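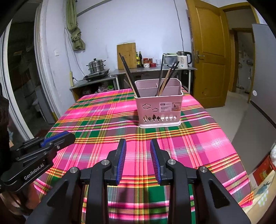

Support > Hand-held grippers > Faults

Search the guides Type a keyword

Fixing a jaw that slips on thin round objects

4 min read

Chopsticks are a poor match for a parallel grip. Our Milex set dropped them in 17 of 60 lifts from the pink basket, always with the jaws reading as closed. The fault was a false zero, and it can be cleared on the bench.

What the fault looks like

The log shows a closed grip, the stick turns between the ribbed blue pads, and the tip swings down. Thick objects are held normally. If those slip too, stop and check the drive first.

1. Switch off and unplug the gripper. Keep fingers out of the linkages until the jaws no longer respond to the trigger.

2. Check the round pivot screws on both sides. Any play here lets one jaw lag behind the other. Tighten evenly, then open and close by hand.

3. Look along the pads from the tip. The ribs should meet over their full length. On ours they touched at the tip only – the right pad had been refitted slightly proud.

4. Lift the pad, clean off the old adhesive and press it back flush. Leave it for 10 minutes.

5. Reconnect and run the zero routine with nothing between the jaws. Kristine Manalo found that our stored value was 374 counts too high.

6. Repeat the lifts with one chopstick at a time, standing clear of the others. Leaning sticks catch on each other and give a false failure.

If the zero drifts again within a day, replace the encoder cable – do not raise the grip force to compensate. Excess force splits wooden sticks and can trap a finger.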